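4. Preparing the table and setting the frame

This section is for the Timuvik casting frame, small size. Please read it to the end before you open the plaster. The large frame has its own section, and the pouring is explained in section 5.

4.1 What you need

The frame
The weight block, wrapped in black tape
Plaster, 600 g
A soft cloth and a spirit level
A spoon or scraper for the edges

4.2 The table

1. Choose a table which does not move when you lean on it. A white top is good for this work, for you can see every crumb of old plaster on it.
2. Wipe the place where the frame will stand, first with a damp cloth and then with a dry one.
3. Put the spirit level on the table in both directions. If the table is not level, correct it at the legs. Do not put paper under the frame.

Note: Old plaster under the frame, even one grain, makes a gap, and the mixture will find it.

4.3 The frame

1. Look at the frame from all sides. The walls are thick and do not bend by hand. If you find a crack, do not use the frame. Write to Stivham and give the part number, 1283.
2. Stand the frame on the table with the dark band down. The open side must look up.
3. Turn it so that the long side goes from left to right in front of you. You will scrape in this direction later.
4. Press lightly on each of the four corners. When one corner rocks, lift the frame, clean the table again and repeat.

Caution: Never lift the frame by one wall only. Hold it on two opposite walls.

4.4 The weight block

1. Lay the block flat on the table beside the frame, parallel to its long side. Do not stand it on its end.
2. Check the tape. Wrinkles in the tape are normal and do no harm. An open end of tape must be pressed down or replaced.
3. Leave the block there until section 5 asks for it. It does not go inside the frame at any moment.

Caution: Do not wash the block under the tap. Clean it with the dry cloth.

Note from the August revision: In the older edition the block was placed behind the frame. Houda Lahlou from our workshop in Brarkton has asked to change this, as people were pushing it off the table with the elbow. If you have the older sheet, number 119, please follow the present text.

4.5 Last check before mixing

The frame stands still, the dark band touches the table all the way round, and the inside is empty. The block lies to one side with its long side in the same direction as the frame.
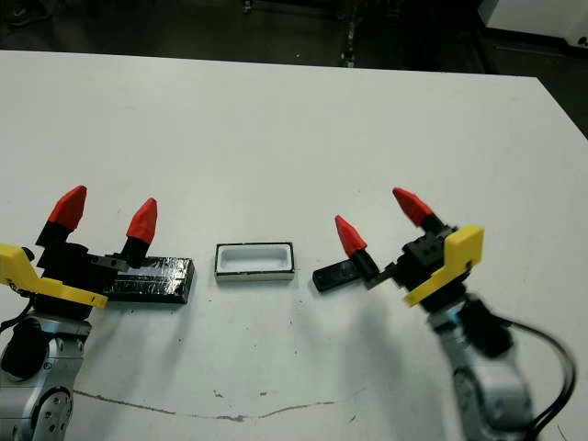
When all is in order, measure the water and continue with step 1 of section 5.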